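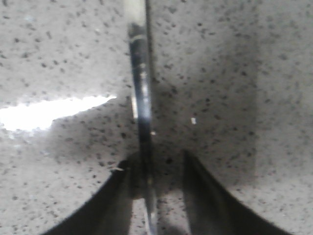

Dark rod and gray speckle, kitchen, May.

Pump short-cycled again overnight. I heard the relay from bed and stopped trying to sleep a little before five. The house was quiet otherwise, no tap open, no toilet running, and the pump still came on, ran briefly, and dropped out. Then the same again after a gap. That pattern with no demand means water is leaving the system somewhere, and the short run time means there is very little air cushion left in the tank. Two faults, then, and I had been treating them as one since the end of winter.

Notes on the installation, so I have them in one place. Drilled well, 228 feet by the driller's tag, on the uphill side of the house toward Flinavgate. Submersible pump, Wiegand, installed by the previous owner. Check valve built into the pump. Poly pipe from the pitless adapter to the foundation wall, then brass tee, pressure switch, gauge, tank, sediment filter, shutoff, and the rest of the house. The tank is the bladder type and was there when I bought the place, 15 years ago. I have never replaced it. I have added air to it now and then and written down the reading when I remembered, which was not often.

Started with the leak. Closed the shutoff downstream of the filter, so that the house piping was isolated from the tank, and sat on the bucket to watch the gauge. The needle went down. Slowly, but it went down. So the toilets were not at fault, and the dye tablets I put in them last month were a waste of a morning. With the shutoff closed the only places left are the filter housing, the tank fittings, the tee, the buried line and the check valve in the well.

Wiped down every joint with a dry paper towel and looked at the towel each time. All dry. The filter housing had a little dampness under the collar but I had changed the cartridge the evening before, and it did not come back once I had wiped it. Tank fitting dry. The thread under the switch has an old green stain on it that I have been looking at for years. It is dry.

That leaves the buried line or the check valve. The standard way to tell them apart is to listen at the well head with the cap off and the pump off at the breaker. Water falling back through a bad check valve makes no sound at the top, or not much. Water spraying from a split in the drop pipe does. I took the cap off at first light, put my ear to the casing and heard a faint trickle, regular, not far down. My first thought was the pitless adapter, which sits below the frost line and seals with an O-ring. An O-ring gets hard and flat with age and lets water past into the casing, where it runs back down to where it came from. No wet ground, no loss you could see from the yard, only a pump that has to keep putting the same water back.

Used a mirror to throw sunlight down the casing once the sun was over the barn. You can see the adapter easily that way, much better than with a flashlight. There was a thin bright line of water coming from the lower edge of it and running down the casing wall. I was pleased with this out of proportion to the problem.

Breakfast. Ate standing up.

Called the supply house in Kudstead when they opened. They have the O-ring, but wanted the make of adapter, and the casting is not marked on the side that faces up. I described it. They said to bring the old one in. This means pulling the adapter with the pump hanging from it, so that the ring can be taken off, and then leaving the pump tied off at the surface during the drive to Kudstead and back. I do not like that. Asked if they could sell me every size it might be and take back the ones I do not use. They could. Drove in and came home with a small bag of rings, a tube of silicone grease and a new well cap gasket that I had not planned on.

While I was there I priced a tank. The one I have is undersized for the pump by present practice and I would go up a size if I were starting over. They carry a steel one and a fiberglass one. The fiberglass tank costs more and does not rust in a damp basement, and my basement is damp. Did not buy either. I wanted to check the existing tank properly before spending the money.

Checking the tank. Breaker off, drain valve open, gauge to zero. Then a tire gauge on the air valve at the top. It should read a little under the cut-in setting of the switch. It read 16. That is far too low, low enough that I pressed the valve stem with a thumbnail to see what came out. Air, no water. If water comes out of the valve, the bladder has torn and the tank is scrap. Air only means that the charge has leaked off and the bladder may still be sound. Rocked the tank as well. A failed one is heavy and slops. Mine moved easily on its base and I could lift one side of it with a knee, so it is not waterlogged.

Pumped it up with the compressor to the correct charge, put soapy water on the valve core and got a slow row of small bubbles. There was the second fault. Changed the core for one out of the box of tire parts in the garage. Same thread, same core, and it cost nothing. Soaped again, no bubbles. Put the cap back on, the metal one with the rubber inside, not the plastic one that was on it.

I should have done all this in March. In my notes for March I wrote "tank low, added air," and in April the same words again. Writing down the same repair twice ought to have told me something.

Lunch was soup. Rinsed the filter sump in the kitchen sink afterward and left it upside down on a towel to drain. The cartridge that I took out the evening before is a Lusum pleated one, washable according to the wrapper. I have not found it so. The fine orange stuff stays in the folds whatever you do. I keep one washed spare for emergencies and throw the others out.

Afternoon on the adapter. The method is a length of threaded steel pipe with a tee on top for a handle, screwed down into the top of the adapter and lifted straight up, so that the sliding half comes out of its seat and the pump and drop pipe come with it. The weight is mostly water in the pipe. I had worked it out on paper and decided that I could lift it the few inches needed with a come-along on a tripod, and hold it there while I changed the ring. The tripod is made of old fence rails and I had proof-loaded it with feed sacks last fall when I meant to do something else with it.

Safety rope tied to the tee and to the truck hitch before anything was moved. Breaker off and taped. Tightened the come-along one notch at a time. The adapter did not move, and then it did, with a knock that I felt in my boots. After that it came up smoothly. I brought it as far as the top of the casing and put a pair of clamp blocks under it and let it sit on those.

The old ring was flat on one side and had a nick in it at the bottom, where the water was getting out. I could dent it with a fingernail and the dent stayed. Cleaned the groove with a rag, then the seat on the casing side with a rag on a stick, several times, until the rag came back with no grit on it. The third ring from the bag fit. Greased it, and put a little grease on the seat also. I spent longer on the cleaning than on all the rest. One grain of sand under that ring and I would be doing the whole thing again next week.

Lowering was harder than lifting. The sliding half has to go into the dovetail square, and it is a long way from your hands. It hung up on one side -- I think the wire was behind it -- so I brought it back up a few inches, pulled the wire over, and tried again. It went in with a duller knock than it made coming out. Took the load off the come-along gradually and it stayed put. Unscrewed the lifting pipe. Poured a cup of bleach down the casing, mixed in a bucket of water first, and fitted the cap with the new gasket.

Power on. The pump ran for longer than I have heard it run in a year, and the gauge climbed at an even rate, and the switch opened where it is supposed to. Closed the shutoff and wrote the gauge reading on a piece of masking tape with the time. Looked in again before supper and the needle was on the same mark. Mirror down the well while there was still some sun: adapter wet from the work, no running line.

Ran the outside tap until the bleach smell came through, then shut it off to let the bleach stand overnight in the pipes. Drinking water for tonight is in the two jugs by the stove. Tomorrow flush onto the gravel, not onto the grass and not into the septic, until there is no smell. Then a sample bottle to the county, if the lab still takes them before noon.

Still to do. Move the wire clear of the adapter permanently -- it needs a tie, and I did not have one long enough. Clean the contacts in the pressure switch, which have had a great deal more work than they were meant to. Return the unused rings. Find out what the fiberglass tank weighs, in case I change my mind about it by fall.

Left shoulder sore. Relay silent so far, ten at night.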